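Courses > Consumer Behaviour > Week 7 > Handout

Colour and Meaning: What Does the Evidence Say?

Notes by Iason Karamanlidis

You will have met the claim that red excites and blue calms. It is in most marketing textbooks and it is repeated on paint tins. Before you put it in an essay, look at where it comes from. 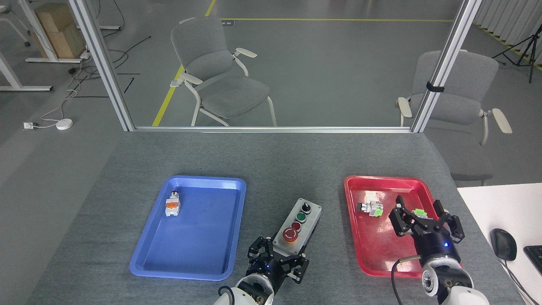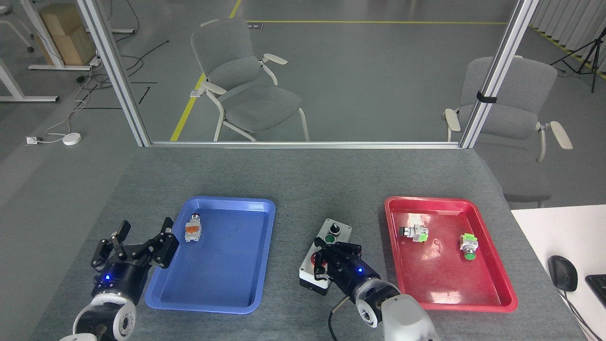 A blue tray on the left of a grey table, in both.

Does the colour of a thing change how people behave towards it?

Sometimes, by a small amount, and mostly when people have already learned what the colour stands for. A red tap means hot because we have all used taps. Take that learning away and the effect gets hard to find.

1. The usual story

The story says colours act on us directly, below thought. Red speeds the pulse, blue slows it, green rests the eye. Writers who repeat it tend to cite one another. Follow the references back and you often land on a book of advice for decorators, with no measurements in it.

2. The Nerkwood case

Nerkwood, a homewares chain, repainted its checkout area from white to pale blue and reported fewer complaints. The report was passed around as proof. Read the appendix. The shop also put on two more cashiers in the same month, which was December, and changed how complaints were logged. Any of the three could explain the drop. The authors mention the cashiers once, in a footnote.

3. The Femero survey

Femero asked 101 shoppers to match colours to words such as "honest" and "cheap". Most picked blue for "honest". Fine, but they were handed a list of words and told to choose a colour for each. People will answer a question like that whether or not they hold a view. It tells us little about what they do with their money.

4. What Wikström adds

Wikström's paper is the better one on the reading list. Shoppers chose between plain packets, and the colours were swapped halfway through. The preference for red shrank once shelf height was held steady. The sample is small (20 people), so don't lean on it too hard either.

5. For the tutorial

Bring one claim about colour from an ad, a label or a website. Zukum's packaging guide is full of them if you are stuck. Find the oldest source you can and write down what was measured, on whom, and what else changed at the time. If nothing was measured, say so. Keep it to one page.

Please don't use a colour wheel with feelings printed on it as a source. I had 11 of those last year.

Contact the course office | Copyright | Back to top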